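Stumix > Equipe > Trabalhando com os braços > Perguntas frequentes

Imprimir esta página | Enviar por e-mail

Perguntas frequentes sobre o projeto Châu

Atualizado em 15/5/26

Oi, gente! Eu sou a Mỹ Lý, trabalho na separação de louça e utensílios da unidade de Titdale e desde outubro passo boa parte do turno com os braços do projeto Châu. Como muita gente de Indville vai receber o equipamento agora e me escreve perguntando quase sempre as mesmas coisas, juntei tudo aqui. Respondo do meu jeito, com o que vejo no dia a dia. Para contrato e salário, o RH tem uma página própria (o link está lá no fim).

O que o braço faz, afinal?

Pega e muda de lugar. A nossa locação de utensílios vive disso: volta uma caixa de evento com tudo misturado e alguém precisa tirar peça por peça, conferir e mandar cada uma para o seu lado. O Châu está aprendendo essa primeira parte, a de tirar e separar. Lavar continua na máquina de sempre, e embalar para sair de novo continua com a gente, porque cada cliente pede de um jeito e a lista muda até a última hora.

Vou perder meu posto?

Foi a primeira coisa que eu perguntei também! No meu setor éramos 8 pessoas antes do projeto e continuamos as mesmas, mas o trabalho mudou, e seria feio da minha parte fingir que não. A separação pesada diminuiu e apareceu outra coisa para fazer: preparar as rodadas de treino, acompanhar o braço e marcar onde ele errou. Teve colega que adorou e teve colega que pediu para voltar para a embalagem, e voltou. O que a empresa vai decidir daqui a uns anos eu não sei, e desconfio de quem diz que sabe.

Como é uma rodada de treino?

Você monta a mesa com peças comuns, nada de especial: tigela, colher, frasco, fouet. Depois solta o programa e observa. O braço tem uma câmera perto da garra, e a imagem dela aparece no monitor, então dá para acompanhar de pertinho como ele chega em cada objeto. Vidro é o que mais me deixa tensa, principalmente frasco deitado, que resolve rolar justo na hora da aproximação.
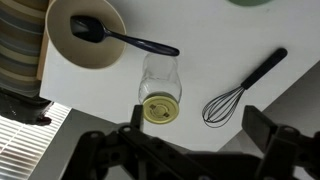

Frasco de vidro deitado diante da garra, com o fouet ao lado.

Eu gosto de variar bastante as posições. Se você arruma a mesa sempre igual, o braço fica ótimo naquela mesa e se perde na seguinte, e aí quem vai ter retrabalho é você. Inclina a peça, troca a tigela, deixa a colher apoiada na borda. Pode bagunçar sem dó.

Preciso saber programar?

Não! Eu não programo nada. O treinamento inicial leva três dias e é quase todo com a mão na massa: ligar, parar, reposicionar, preencher a ficha. A parte mais chata é a ficha, já aviso. Cada tentativa ganha uma anotação curta, e o pessoal de software fica bravo (com razão) quando a gente escreve só "deu ruim". Escreva o que aconteceu. "Fechou antes de chegar no vidro" ajuda muito, "escorregou pela tampa" também.

É perigoso ficar perto?

O braço se move devagar no modo de treino, mas regra é regra: mão fora da mesa enquanto ele estiver em movimento. Quer ajeitar uma peça? Aperte a parada, espere, mexa, saia de perto, solte de novo. Parece exagero no primeiro dia e vira costume no segundo. Cabelo comprido preso, manga justa, crachá para dentro da blusa. E se os cabos estiverem repuxados, chame a manutenção antes de começar.

E quando ele quebra alguma coisa?

Varre, anota e segue. As peças da mesa de treino saem do lote que já não vai para cliente, e ninguém desconta nada de ninguém. Perguntei isso por escrito e me responderam por escrito, podem cobrar. Só não deixem caco na mesa para a rodada seguinte, por favor, e avisem a pessoa que for assumir depois.

Quanto tempo fico na mesma função?

Aqui em Titdale a gente faz blocos de 30 minutos no braço e depois troca com um colega. Pedimos isso depois das primeiras semanas, quando eu ficava a manhã inteira olhando garra abrir e fechar e chegava no almoço com o olho ardendo. Vigiar máquina cansa de um jeito diferente de carregar caixa. As costas agradecem, a cabeça reclama um pouco. Se em Indville quiserem colocar blocos maiores, conversem com a supervisão e podem citar a nossa experiência.
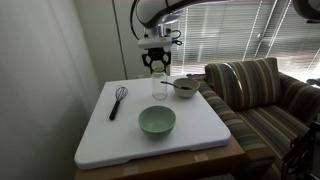
Outra coisa que ajuda é trabalhar em dupla nas primeiras vezes. Uma pessoa acompanha o braço e a outra cuida da ficha, depois invertem. A conversa não atrapalha em nada, pelo contrário, foi conversando que percebemos que ele chegava melhor em frasco em pé quando a gente deixava um espaço livre em volta.

Ele já é mais rápido que a gente?

Nem de longe, pelo menos com peça misturada! Eu esvazio uma caixa de retorno em cerca de cinco minutos e o Châu ainda está escolhendo por onde começar. A vantagem dele é não se importar com repetição. No fim de temporada de festas, quando chega caixa e mais caixa, eu bem que queria deixar as tigelas todas com ele.

Posso dar palpite no projeto?

Pode e deve. A reunião é aberta a todos os turnos, conta como hora trabalhada e tem café. Foi de lá que saiu a troca em blocos e também o botão de parada do lado esquerdo, pedido de uma colega canhota. Quem não puder ir, deixa bilhete na pasta do projeto, ao lado do relógio de ponto. Eu leio todos antes da reunião e levo comigo.

Imprimir esta página | Enviar por e-mail

Itens relacionados
Como preencher a ficha de tentativa
Escala de treinamento: unidade de Indville
RH responde: função, contrato e mudança de setor
Regras de segurança para a área dos braços
Separação de retornos: guia para quem está chegando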